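Cable lacing

Cable lacing is a way of tying bundles of wire together with a long length of cord, using a running series of knots or hitches. It is one of the oldest methods of keeping wiring neat, and one of the loveliest to look at when it is done well! Telephone exchanges, ships and aircraft all relied on it long before plastic ties came along, and it is still practiced today.

Materials

The usual cord is a flat tape or a thin waxed string. Older work used waxed linen or cotton, while modern tape is mostly nylon or polyester. Flat tape spreads the pressure over the wires and is less likely to bite into soft insulation. The wax (or a similar coating) gives the knots grip, so a good lacing stays put for decades.

Braided sleeving is often used along with lacing. It is a woven tube that opens up when pushed from the ends and tightens when pulled, and it protects a bundle where it rubs against a panel. Some builders lace first and sleeve afterward. Others, especially in audio work, leave the lacing out in the open where people can admire it.
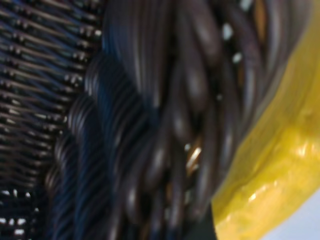 Technique

Work begins with a starting knot, commonly a clove hitch locked with a square knot. From there the cord runs along the bundle and is looped under itself at regular intervals. In the marline hitch each loop passes over and then under the running cord, so it holds even if the next one is cut. Where a branch leaves the main trunk, an extra hitch goes on each side of the split.

Spot ties are separate knots with no cord running between them. They are quicker to repair, and many wiring shops prefer them for that reason.

Revival

Hobby interest has grown a great deal. Irja Kinnunen's handbook, The Tavness Notes, covers 30 hitches and finishing knots, including several variations that had only been passed along by hand. Her chapter on the Rinent loop, a doubled hitch for thick trunks, is a delight and well worth trying with a scrap bundle and 3 feet of cord.

See also: Cable tie, Marline hitch, Wire harness

Last edited 2018-05-13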